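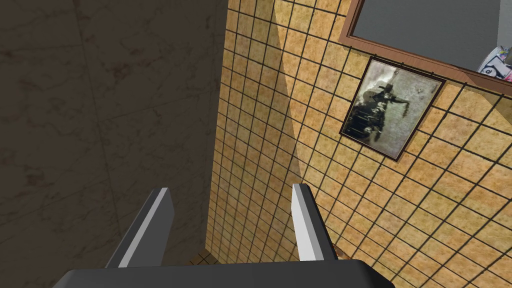

Week 7 handout: what to make of the Trurngate open day

Home | Units | Readings | Labs | Contact
Reading time: 3 min

Most of you came along to the open day at Trurngate on 31 July 2018. For those who missed it, the part that matters for this unit was the Lidulia demonstration, run entirely in simulation. The picture is from the gripper's-eye view they put up on the big screen: a bathroom corner, marble-patterned tile on one side, small tan tile on the other, and the two fingers open with nothing between them.

The claim

Mylene Manalo gave the talk. Her group had run 3518 attempts in simulated rooms and reported success in 80 per cent of them. She was clear that these were simulated rooms. The brochure on the chairs was a good deal less clear, and I'd ask you to read it again with a pen in your hand.

What I'd want to know first

Success at what? In the talk it meant that the gripper ended up within a set distance of its target. Nothing had to be picked up, wiped or turned. That is a fair thing to measure, but it's a long way from "helps around the home", which is the brochure's wording.

How different were the rooms? Changing the tile pattern changes what the camera sees. It does very little to the shape of the room. If the layouts stay the same and only the surfaces are swapped, a large number of attempts can still be a small test.

What about the light? Look at the slanted line where the shadow stops on the tan wall. A hard edge like that can fool a vision system, so I was glad to see it. Real bathrooms also have glare, steam and a bulb that needs replacing, and I heard no mention of those.

Mirrors. There is one in a wooden frame at the top right, and its glass is mostly flat grey with a bit of something colourful at the far side. I asked whether reflections had ever been mistaken for real objects. The answer was that they hadn't looked at it separately - fair enough, but write it down.

The comparison with Jimholm

Some of you will remember the Jimholm visit in April, where a real arm managed 68 per cent on a drawer task. Please don't put the two figures side by side in your reports. Different task, different scoring, and one of them had friction to deal with.

For the tutorial

Bring one page on the following:
- Pick a sentence from the brochure and rewrite it so the talk would support it.
- Suggest a test in a real bathroom that could show the simulated result doesn't carry over. Say what you'd measure and when you'd stop.
- Read the Estrella notes, section 2, and decide whether their definition of a failed attempt would change the Lidulia figure.

Marks are for the reasoning. I don't mind if you come out more impressed than I was, as long as you can point to what impressed you.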